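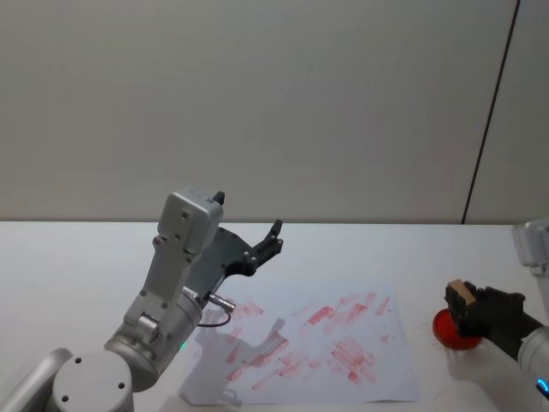

Basteln & Papier > Stempel, Tinte, Stempelkissen

Roter Stempel druckt am Rand zu satt und in der Mitte zu blass, was mache ich falsch?

2.904 Aufrufe, 3 Antworten

Fouad Ouali

Guten Abend zusammen, ich lese hier schon länger still mit und habe mir bei euch so manches abgeschaut (die Sache mit dem Backpapier unter dem Bügeleisen hat mir letzten Winter einen ganzen Stapel Karten gerettet, danke nochmal an alle, die damals geschrieben haben!). Jetzt komme ich aber selbst nicht weiter und traue mich deshalb mal mit einer eigenen Frage heraus.

Wir möchten für unser kleines Fest im November die Einladungen selber machen. Meine Frau hat ein Motiv gezeichnet, einen Zweig mit Beeren, und davon haben wir uns bei Wevwood einen Stempel anfertigen lassen, Gummi auf Holz, ziemlich groß, ungefähr so wie eine Streichholzschachtel. Dazu habe ich ein rotes Stempelkissen von Bunda gekauft. Das Motiv soll auf die Karte, auf den Umschlag und, wenn die Geduld reicht, auch noch auf die Papieranhänger für die Gläser. Alles in Rot, weil es zu den Servietten passen soll, die schon im Schrank liegen und über die bitte nicht mehr diskutiert wird.

Geübt wird auf weißem Druckerpapier. Ein Bogen mit roten Abdrücken ist oben auf dem Foto, mitten auf dem weißen Tisch. Schwierig wird es bei mir vor allem auf den richtigen Karten. Dort habe ich am Rand des Motivs einen dicken roten Saum, die Beeren laufen zu, und in der Mitte vom Zweig fehlt mir dann ein Stück. Drücke ich fester, wird der Saum breiter. Drücke ich weniger, fehlt noch mehr vom Zweig. Ein paarmal hatte ich auch die Kante der Gummiplatte mit auf dem Papier, so einen kleinen roten Strich schräg neben dem Motiv.

Die Karten sind etwas dicker und haben eine leicht raue Oberfläche. Ich stempele im Sitzen, direkt auf der Tischplatte, ohne etwas darunter. Das Kissen ist neu und sehr saftig, vielleicht zu saftig? Ich drücke den Stempel hinein wie früher im Büro, einmal kräftig, und dann ab aufs Papier.

Meine Fragen wären also: Liegt es am Kissen, an der Karte, am Stempel oder an mir? Und wie bekomme ich den Abdruck auf der Karte halbwegs gerade hin, ohne jedes Mal Bleistiftlinien zu ziehen, die man nachher wieder wegradieren muss? Ich habe keine Eile, aber mein Kartenvorrat ist begrenzt und die Karten waren nicht ganz billig.

Herzliche Grüße und schon mal vielen Dank fürs Lesen, ich weiß, es ist lang geworden.

papiertante_ute
327 Punkte, hilfreichste Antwort

Lieber Fouad, schön, dass du dich gemeldet hast! Und mach dir keine Sorgen, mit großen Motivstempeln hat fast jeder am Anfang genau diesen Ärger. Ich stempele seit vielen Jahren und habe meine ersten Weihnachtskarten damals so verschmiert, dass meine Schwiegermutter sie für Kinderarbeit hielt und sich ganz besonders gefreut hat.

Zuerst zum Kissen. Bei einem frischen, sehr nassen Kissen bitte den Stempel nie hineindrücken wie im Büro. Der Gummi sinkt in den Filz ein, und die Farbe steigt an den Seiten hoch. Daher kommt dein dicker Saum und auch der kleine Strich von der Plattenkante. Dreh es lieber um: Stempel mit dem Gummi nach oben auf den Tisch legen, das Kissen in die Hand nehmen und damit ganz leicht auf den Gummi tupfen, immer wieder an einer anderen Stelle, bis alles gleichmäßig glänzt. Gegen das Licht halten, dann siehst du sofort, wo noch etwas fehlt. Kommt doch mal Farbe neben das Motiv, wisch sie vor dem Abdruck mit einem Wattestäbchen weg.

Dann die Unterlage. Eine harte Tischplatte gibt überhaupt nicht nach, und bei rauer Karte braucht der Gummi ein bisschen Gegendruck von unten. Ich nehme eine dünne Moosgummiplatte, ein Stapel glattes Papier geht zur Not auch, 10 Blatt reichen mir meistens. Zu weich darf es nicht werden, sonst wölbt sich die Karte um den Stempel herum und du hast die Kante wieder mit drauf.

Und jetzt der Druck selber: Stell dich dafür hin! Im Sitzen drückt man immer schräg, man merkt es gar nicht. Im Stehen kommst du von oben. Stempel aufsetzen, mit einer Hand festhalten, mit den Fingern der anderen Hand nacheinander über die Mitte und die Ecken gehen, nicht wackeln, nicht rollen, und dann gerade nach oben abheben. Die Karte dabei unten festhalten, die bleibt gern am Gummi kleben.

Für die fehlende Stelle im Zweig: Wenn sie trotz allem bleibt, schau dir den Gummi mal von der Seite an. Manchmal ist er nicht ganz eben aufgeklebt. Das lässt sich bei Wevwood bestimmt klären, fragen kostet nichts. Und neuer Gummi nimmt die Farbe oft schlecht an, der hat noch so einen Film drauf. Einmal mit einem feuchten Tuch und einem Tropfen Spülmittel abwischen, gut trocknen lassen, dann ein paar Abdrücke auf Schmierpapier. Das hilft bei mir fast immer.

Rot ist übrigens auch nicht die einfachste Farbe, man sieht jeden Fleck. Aber wenn es klappt, sieht es auf weißem Papier wunderschön aus. Ich drücke die Daumen für euer Fest!

Kleckser22

anderes kissen kaufen. hab das von olex, das ist trockener, da schmiert nix. und glatte karten nehmen, raue karten und feine motive vertragen sich nicht

hedwig.vom.hang

Ich möchte Ute gar nicht widersprechen, sie hat das sehr schön erklärt, nur beim Geraderichten ist noch niemand auf deine Frage eingegangen, und da habe ich etwas für dich.

Schneide dir aus fester Pappe einen Winkel, also einfach ein L, mit einer sauberen rechten Ecke. Den legst du auf die Karte, so dass die beiden Schenkel außen an den Kartenkanten anliegen oder parallel dazu, wie es dir gefällt, und schiebst den Stempelblock in die Innenecke. Dann weißt du jedes Mal, wo er sitzt. Meinen Winkel habe ich mit zwei kleinen Streifen Malerkrepp am Tisch befestigt, und die Karten lege ich nur noch darunter. So kannst du sogar ein zweites Mal an genau derselben Stelle stempeln, wenn der erste Abdruck zu blass war! Das geht aber nur, wenn die Karte dazwischen nicht verrutscht, also liegen lassen und erst nachschauen, ohne sie hochzunehmen.

Was die Karten angeht: Ich würde sie nicht gleich wegwerfen. Raue Oberflächen lassen sich durchaus bestempeln, bei Pigmentfarbe sogar recht gut, nur trocknet sie dort langsam. Lass die fertigen Karten über Nacht einzeln liegen und stapele sie erst am nächsten Tag. Ich habe einmal 22 Stück noch am selben Abend zusammengelegt und hatte das Motiv hinterher auf sämtlichen Rückseiten, spiegelverkehrt.

Zu den Anhängern: erst stempeln, dann ausschneiden und lochen. Andersherum rutschen einem die kleinen Dinger unter den Fingern weg.

Fouad Ouali
Kommentar zur Antwort von papiertante_ute

Ihr seid großartig, vielen, vielen Dank! Ich habe gerade mit dem Kissen in der Hand getupft und mich dazu hingestellt, und der Saum ist weg. Die Beeren sind jetzt wirklich einzelne Beeren. In der Mitte vom Zweig fehlt noch ein winziges Stück, da probiere ich morgen Nachmittag das mit dem Spülmittel und dem Moosgummi, im Bastelkasten meiner Tochter müsste noch eine Platte liegen. Den Pappwinkel von Hedwig schneide ich mir auch zurecht. Meine Frau lässt fragen, ob man mit demselben Rot auch auf die Stoffbeutel stempeln kann, oder ob sich das beim Waschen verabschiedet?

papiertante_ute
Kommentar

Auf Stoff bitte nur mit Textilstempelfarbe und hinterher bügeln, sonst habt ihr nach der ersten Wäsche rosa Beutel. Den Stempel könnt ihr dafür behalten, nur vorher gründlich sauber machen.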